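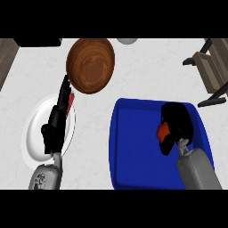 Section 2: First launch, controller setup and saves

Okay, you've got Jondside downloaded and unzipped. I know the temptation is to double-click and go, and you can do that if you like, but ten minutes in the menus will spare you the two problems I get the most mail about, controllers and saves. Let's do those first.

2.1 Starting the game

1. Open the folder you unzipped and run the file called Jondside. Leave everything else in the folder where it is (the game looks for its music next to itself and goes silent if you move it).
2. Pick a display mode. I play in borderless window. Fullscreen is fine too, but switching out to a chat window takes a second or two longer.
3. Choose a pixel scale. "Whole" keeps every pixel square and leaves borders on some monitors. "Stretch" fills the screen and makes the ladders look a bit wobbly. I drew those ladders, so please use Whole!
4. Wait for the title screen. The very first launch builds the map cache and the bar will sit at 37 percent for a while. It hasn't frozen. Every launch after that is quick.

Note: If you had the old demo installed, delete its folder before you start. The demo and the full game share a settings file and the demo will happily overwrite your volume levels.

2.2 Setting up a controller

You can play the whole thing on a keyboard, and plenty of people do, but the wall jumps in Mestgate were tuned with a pad in my hands and I think they feel better that way.

1. Plug the controller in before you launch. Hot-plugging works from the pause menu, just not from the title screen. I've been meaning to fix that for ages.
2. Go to Options, then Input, then Controller 1.
3. Press any face button. The little lantern next to the controller name should light up.
4. Work down the list and press the button you want for each action. Jump and Grapple can't share a button. Dash and Interact can, and I'd suggest it, they almost never get in each other's way.
5. Set the stick dead zone. It starts at 21. If your character drifts toward ledges when you're not touching anything, push it up a few points at a time until she stands still.
6. Hit Save Layout. Backing out with the cancel button throws your changes away without asking.

Caution: Don't bind anything to the button your system uses to open its own overlay. The game can't see that press properly and you'll end up with Jump stuck on. If that's already happened to you, hold Escape on the keyboard while the logo is showing and the layout resets.

Note: Two controllers at once will both move the same character. Some families play it like this on purpose, passing control back and forth, and I've left it in for them.

2.3 Save slots and lamps

Jondside saves in two ways and people mix them up, so bear with me.

Lamps are the proper saves. Stand next to one, press Interact, and everything is kept: your items, opened doors, the map, your coins. There's a lamp outside every boss room and one in the middle of each town.

Checkpoints are the small flags between rooms. They only remember where to put you when you fall. Quit the game after a checkpoint and you'll be back at your last lamp.

1. From the title screen choose New Game and pick a slot.
2. Give the slot a name if more than one person is playing on the same computer.
3. Play through the opening at Fokgate until you reach the first lamp, just past the broken bridge. Light it before you go anywhere else.
4. Quit to the title and check that the slot shows "Fokgate, lamp lit". If it still says "Empty", the game doesn't have permission to write to its folder. Move the whole folder to your documents and try again.

Caution: Never copy a save file while the game is running. It writes to the file on a timer as well as at lamps, and a half-written copy won't load.

2.4 Difficulty and the assist menu

You can change difficulty at any lamp and it doesn't lock you out of anything, endings included. Normal is how I play. Gentle gives you extra hearts and slows the moving platforms in the Bowen mines, and if those platforms are what's making you miserable, you can slow only them:

1. Pause, open Assist, choose World Speed.
2. Switch from "All" to "Platforms only".
3. Move the slider down until the timing suits you, then unpause and try a jump.

There's also a toggle for screen shake in there. Turn it off if it bothers you, the bosses give the same sound cues either way.

2.5 Before you go on

Check that your music is playing, your slot has a name, and the map opens with whatever button you gave it. If the map opens blank, walk through one door and it'll fill in.

Section 3 covers the grapple, the shops and how to read the map symbols.

Last updated: October

3,045 views | 21 comments | Share

Contact | Copyright Bowen Lantern Games | Back to top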